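Urura tableware, storage trials
Notebook, July, continued from the previous page

09:40. Set taken out of the Korberg cabinet and put on the white table. Inventory as on the label inside the door: tray, cups, bowl, plates, lidded pot. Checked for chips before starting. Old mark on the underside of the bowl, already recorded, no change. Everything wiped with a dry cloth.

Purpose today: settle the order in which the set gets cleared from the table and how it should be nested for the shelf. The last version of the storage sheet gives a stack height only and says nothing about sequence. Two people following it got different stacks, both within the height limit, and one of them could not be lifted off the shelf without tipping the top cup.

Table covering: brown mat, the wide one from Boyer. The narrow one stays rolled up, it lifts at the corners after it has been stored standing. Flattened the wide one under boards overnight. Remaining curl at the near edge under 2 mm, acceptable. The matte surface also makes it easier to see the feet of the plates from the side than it was on the bare tabletop.

10:15. Starting layout. Tray at the left, the one with "Rabbit" printed in dark script near one corner and the line drawing of two small animals diagonally across from it. (The sheet says rabbits. Hüsnü says bears. Leaving the wording as "animals" until someone finds the packaging.) Bowl and a plate over to the right. Pot in the near left corner with the cover on. Cups handled one at a time.

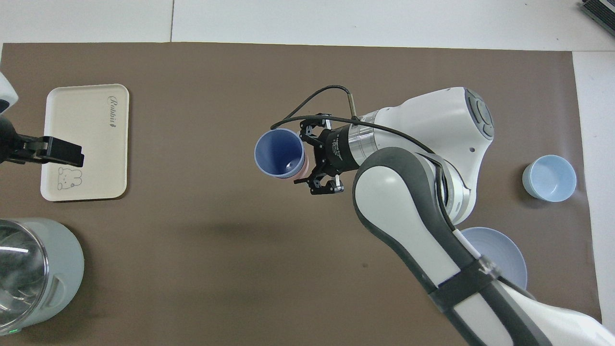

First question was whether the tray goes under the stack or beside it. Tried under. The tray has rounded corners and the usable flat area is smaller than the outline suggests; a plate placed centrally is fine, a plate placed so as to leave room for the cups is not, because its foot ends up on the curve where the floor meets the rim. It rocks. Not much, but enough that a cup put down next to it gets nudged. Tray beside the stack, or on edge behind it, from here on.

Second question, bowl orientation. Upright on the plates is the obvious position and it works. Inverted it takes up the same footprint and keeps dust out, but then nothing can go on top of it. Upright, with the nested cups inside, gives the lowest total. Provisional.

Cups. Pink and light blue. Blue inside pink goes in smoothly and seats squarely. They come apart with one hand on each. I had noted last time that they bind if pushed down hard. Repeated that with a 2,000 g weight standing on the inner cup for the length of a coffee break. Slight resistance on separation, no suction, no mark on either rim. The earlier binding was with cups straight from the dishwasher, and I would put it down to water between the walls. Add to sheet: dry before nesting.

Rim clearance of the nested pair should be measured properly. The calipers went back to Kurkis with the other bench tools, so this is only a feeler gauge reading and it goes in pencil until they return.

10:50. Plates. Two light blue ones, shallow, raised rims. They stack without any trick to it. If the upper one is set down off center it does not slide home by itself, it stays where it was put, with the lower rim showing on one side. For the table that makes no difference. On the shelf it does, as the next person reads the edge of the upper plate as the edge of the stack and puts something too close. Considered adding a liner between the plates to help centering. Tried a square of kitchen paper, then felt. Kitchen paper creeps out. Felt holds, but it adds height and will need washing. No liner. Write instead: center by looking from above, not from the front.

Pot. Largest piece by a long way and the one that dictates the shelf. Pale green, or mint depending on who fills in the form, white ring at the base, clear glass lid with a metal rim. It never goes on or under anything else. The only thing to settle was whether it is moved first or last. Moved first, it clears the most space on the mat but has to travel past everything that is still out. Moved last, it stays in the way of whoever is reaching for the tray. The compromise used this morning: shift it to the back right of the mat early on, leave it there while the small pieces are sorted out, then carry it to the shelf at the end with the lid on.

Lid. Do not turn it upside down on the pot to save height. It seats, but the knob then points into the pot and the glass sits proud at an angle. This was on the old sheet as an option. Struck out.

Sequence as run after the break:

1. Pot to back right.
2. Tray off the mat.
3. Plates together, left of center, toward the back.
4. Bowl.
5. Blue cup into pink cup.
6. Nested cups to the bowl.
7. Pot to shelf.

Steps 4 and 5 can be swapped with no effect on the result. I would leave them in this order on paper so that the printed card matches what is on the wall. Tried once with the cups nested before the bowl was dealt with and the only difference was that the cups had to be held or parked somewhere in the meantime.
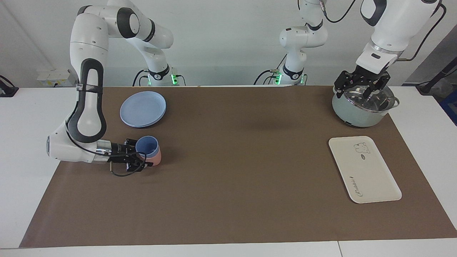

Hüsnü Güler would nest them pink into blue. He points out that the blue one is the cup most often missing from the shelf, and that if it sits outside it gets noticed when it isn't there. He also does not like step 6 at all: in his view cups inside the bowl will be lifted out by the rim, with fingers on the inside, and the sheet should have them next to the plates, upside down.

Checked the first point. Pink into blue does not seat as well as the other way around on these two, it stops short and leans. Whether that is true of every set I cannot say from one. There are more sets in the stockroom, still boxed. Step 6 stays open. Inverted next to the plates is more hygienic and costs shelf width, of which we have roughly 50 mm to spare with the pot in place. Tight, and zero if the tray is stored flat. If the tray stands on edge at the back it fits. Will mock it up.

11:30. Full stack (plates, bowl, nested cups) put on the middle shelf of the Korberg cabinet, tray on edge behind, pot to the right. Door closes without touching. To be left for 48 hours, then check for slip marks between the plates and whether the cups still separate freely.

To do:
- get calipers back from Kurkis, redo the rim clearance
- second set out of its box, repeat cup nesting both ways
- new line for the sheet on drying
- remove the inverted lid from the drawing as well as from the text
- ask Boyer whether the wide mat can be had cut to the table
- find the tray packaging (rabbits/bears)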